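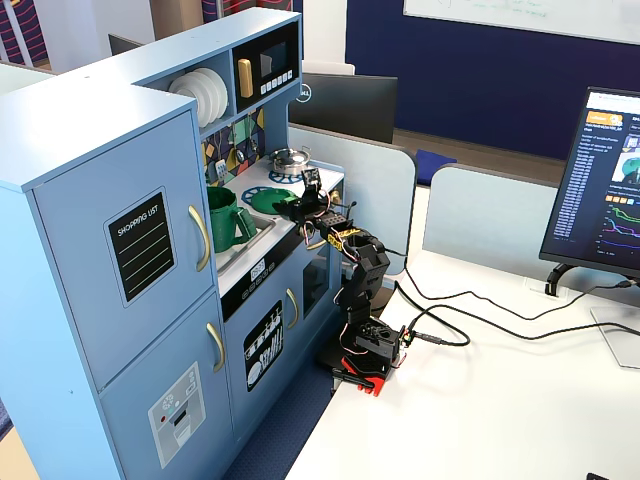 # Grerine

**Grerine** is a method for training robot arms to carry out tabletop tasks from a mix of practice recordings and short written instructions. It was developed at Zenolmont by Emrys Edwards and Bohdana Prokopenko and first described in a technical report in July.

## Method

A person guides the arm through a task while joint positions and camera images are saved together. The first training set held 600 recordings, many made at a toy kitchen with a pot, a plate and a pitcher. Each recording is given a plain sentence stating the goal, such as "put the plate on the burner."

Earlier methods often dropped images in which fast motion had smeared the edges. Grerine keeps them. Views from close to the gripper are the most affected, and the fingers, the target and whatever lies behind them can run together into streaks.
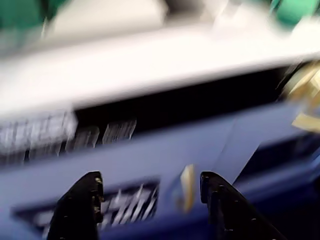
The policy takes in 2 images per step, the newest and an older one, and learns how much weight to put on each. When the newest is badly blurred, it leans on the older image and on the joint readings.

## Results

In the report, policies trained for 4000 steps with blurred images kept did better on 11 tasks than policies trained on sharp images only. The gain was largest in reaching for small objects. Tasks with slow arm motion showed little change.

A later test at Zaltthorpe used the Howells task set and found a smaller gain. Prokopenko put the gap down to lighting.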